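Nastix Building Bricks, box of 300 – a review after one summer

Overall: good bricks, poor box lid, fair price

I bought the Nastix box in August, when it was raining for many days and my two children had finished with every other thing in the house. I had looked first at the Bresorel bricks, which have nicer colours in the catalogue, but the smaller Bresorel box costs almost the same as the large Nastix one, and for us the quantity was important. We have now used the set nearly every day, so I think I can write something useful.

What you get

The box says 300 pieces. Most are the plain rectangular kind, in several lengths, and the rest are flat plates, some sloping roof pieces and a few windows. There are no wheels, and my son was disappointed by this. There is also no instruction book, only a folded sheet with six small models on it. The house is easy, the crocodile is not. We tried the crocodile three times and it always came out more like a bench.

The colours are strong. The green is a lime green and not the dark green I expected from the shop page, and the blue is an ordinary bright blue. My daughter likes the green very much and keeps these pieces for herself, so in our house the trees are blue.

How well they hold

This is the main question with cheaper bricks, and I was a little afraid of it. With some sets we had before, the pieces either fall apart when you lift the model, or they hold so strongly that a child must use the teeth. Nastix is between these two. A tower of 30 bricks stood on our kitchen table for a week and we could carry it to the window sill without an accident. The windows are the weak part. They sit loosely in the wall and drop out if you turn the house over.

I tried them also with the old Chisholm bricks which we have from my sister. On the long sides they fit well. On the corners there is a small gap, and you can feel it with the finger. For a child who wants to build a big wall from everything this is no problem, but a tidy person will be annoyed.

Taking them apart is mostly fine. Two flat plates pressed together are difficult, as with all makes. I use the edge of an old plastic card.

The underside

I always turn a brick over before I decide if it is a good one. On the top all makes look similar, but the inside shows how much plastic was used. In the Nastix bricks the walls are of a decent thickness and there are little ribs along the inner sides, which I did not find in the cheapest set we owned. I found no sharp edges left from the moulding, except on one roof piece, and this I cleaned with a nail file.

One negative point is that the inside catches crumbs and dust. If you build on the table where you also eat, as we do, you will need to wash the bricks sometimes. I put them in a net bag in warm water with a bit of washing-up liquid and shake them. They need a whole night to dry, because the water stays in the tubes.

The longer green ones have three tubes in a row down the middle, and these hold best of all in our set. 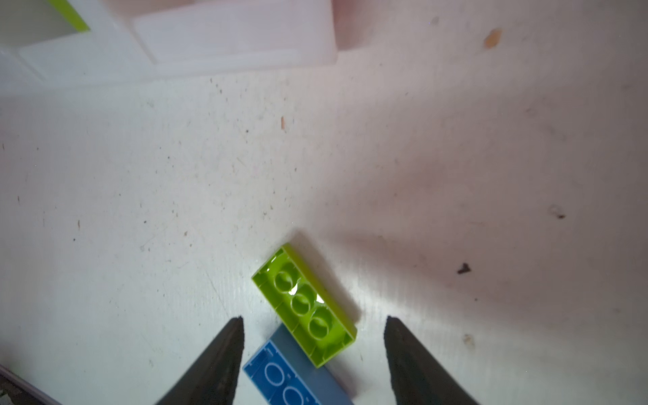 Storage

The cardboard box is pretty but the lid broke on the second Thursday, at both corners. We now keep everything in shallow plastic trays from Ganness, which I bought separately. If you can, look for trays with low sides. In a deep box the children pour out everything to find one piece, and then it is me who collects it from under the sofa.

Marks and scratches

After the summer the bricks have lost a little of their shine on the top. The colours did not change. Our table has suffered more than the bricks, I must say – a white table and small hard pieces are not good friends, so put down a cloth if you care about it.

Would I buy it again?

Yes, for children from five years. I would add a small packet with wheels from another make, and I would throw away the box on the first day. I give four stars from five. The missing star is for the lid and for the crocodile.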